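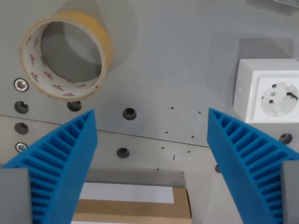 I gave up my car in April. The lease ended, the dealer wanted more per month for the same model, and I decided to see how long I could go on the bus and a bike. I'm still going, so I thought I'd write down how it has worked out.

My commute is from Firden to the far side of town. By car it took 25 minutes on a good morning. The bus takes 39, plus the walk at each end. I leave the house at ten past seven now, and I go to bed earlier than I used to. I had expected to mind that more than I do.

The bus itself is fine. It's full until the hospital stop and then half the seats open up. I read for most of the ride. I've finished more library books since spring than I did all of last year, including a very long history of the salt trade that Nanna Thorlacius lent me and that I would not have picked up on my own. The middle chapters drag. The part about the canals is good.

Groceries took some working out. My first try was a backpack and two canvas bags, and the handles left marks on my hands for the rest of the evening. After that I bought a used set of panniers and started going to the store twice a week in place of one big trip. I buy less this way. I also throw less out, mostly lettuce.

The bike needed a new chain and rear tire, and the shop on Cloltero Street charged me $90 for the lot. That was the biggest single expense so far. The monthly bus pass is cheaper than what I was paying to insure the car. I haven't added up gas, and I probably should.

Some things are worse. Getting to my sister's place on a holiday means two transfers and a long wait at a shelter with no bench. Rain is rain. I also turned down a dinner at Éabha Hanrahan's because the last bus back leaves at 9:40, and she lives too far out for me to ride home in the dark. She offered to drive me – I should have said yes. Next time I will.

I've rented a car once, for three days, to help move a couch and see my parents. It felt strange for the first few miles and then completely normal. I returned it with a full tank and walked home from the lot.

The winter schedule comes out next month. If they keep the early bus, I'll stay with this through the cold part of the year. If they cut it, I'll have to look at the later one and talk to work about starting at nine.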